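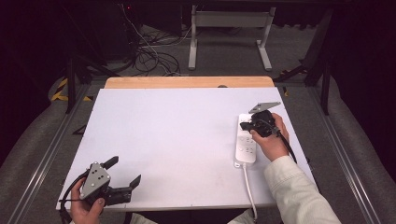
rutside_7

Reading time: 2 min

The Mekby pendant set imports with the pivot at world origin on all 17 lamps. Has anyone a clean way of moving it to the ceiling rose? I need the rigged version for Valcárcel, the hotel lobby job.

kelvin_drop
Select the mesh, snap the cursor to the top ring, set origin to cursor. Do it on one lamp and relink the rest as instances.

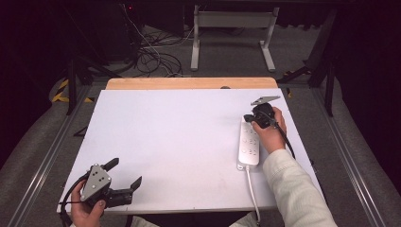
Page last changed: March 2023

polyhatch
Instances will break the rig. The cable bones are parented per object, so each lamp needs its own armature. I would script it.

kelvin_drop
Only if you animate the drop. For stills you can bake the cable and discard the bones.

rutside_7
Stills only, but the client changes the drop height every week. Currently 440 mm.
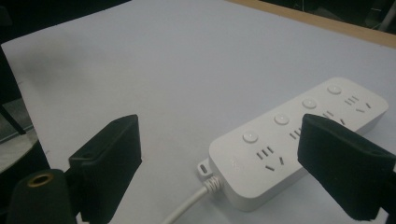
Baking would mean redoing it each time, so the bones stay. I have tried the script route on 6 of the lamps – pivots are right, but the shade rotates 90 degrees on export.

polyhatch
Apply rotation before parenting. The Buda set had the same axis fault until the August update.

Comments (2)

lumen_tray: Applying rotation first fixed mine.

oxbow3d: Did not fix mine. I had to clear the parent inverse as well.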